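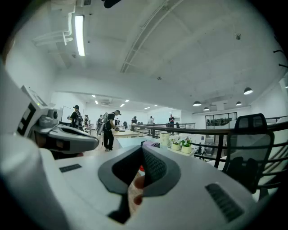 文｜周禾苗

首页　专题　城市　吃喝　往期　订阅

八月搬来 Kudidville，我第一件事就是找早饭吃。楼下便利店的三明治冷得像砖头，我咬了两口，还是骑车往河边去了。

河边那条街早上6点就热闹起来，最里头有家越南粉店叫 Đào，门脸窄，塑料凳矮得膝盖快顶到下巴。我点了大碗的，汤一上来先不放辣，喝两口再挤青柠——哎呀，整个人都活过来了！老板娘看我吃得满头汗，又塞给我一小碟腌蒜，酸酸甜甜的，后来我每次去都厚着脸皮要。

吃了一个夏天，我慢慢摸出这条街的脾气。周二最清静，菜市场歇半天，卖豆浆的也跟着晚来。Skidier 巷口那家烤饼要趁刚出炉买，放凉了芝麻就不香了（我试过带回家，别学我）。再往前走到 Pliltine 桥，桥下有人支着锅炸油条，一根能有小臂那么长，我和邻居掰着分，还是剩了半截。

有人嫌这里远，从市中心坐车得30分钟，图什么呢？我图的大概就是那股慢劲儿。大家端着碗聊菜价、聊孩子、聊昨晚谁家空调又坏了，我一个外地人坐在旁边听，听着听着也插上嘴了。

上个月房东问我续不续租，我嘴上说再想想，心里惦记的却是入秋以后的羊肉粉。老板娘说天一凉就卖，汤里要搁砂仁，我已经跟她讲好了，头一锅给我留一碗。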